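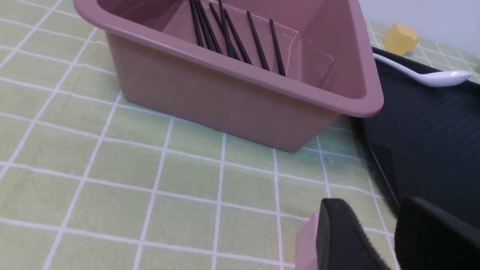 **Sorting chopsticks, by robot or by hand**

Tekgate spent November teaching a gripper to move chopsticks from basin to tray. It made 462 attempts, which is more tidying than my kitchen has seen. The useful bits:

- Stand them in a basin with the tips down. Sticks lying flat were missed 3 times as often.
- Go in slowly. Hurried grabs fetched two sticks or none. 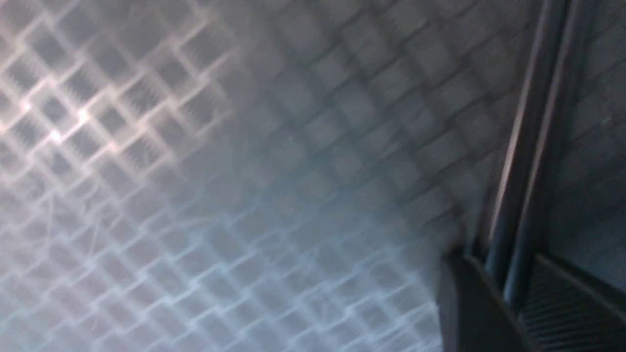 - Close on the middle of the stick. Moving the grip there took the score from 9 clean lifts to 70 in the same number of tries.
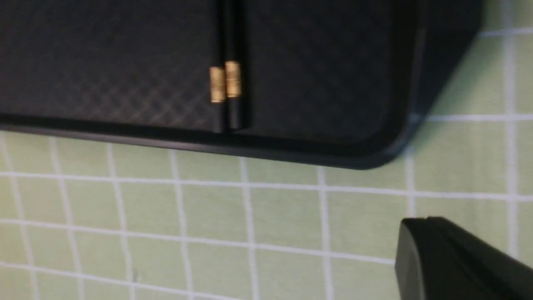

*Photo: Tekgate / Mäkelä kitchen trials*

- Use a tray with a raised rim. Chopsticks roll, usually toward the floor.

Forks are next, at Sastley. Mine can wait in the drawer.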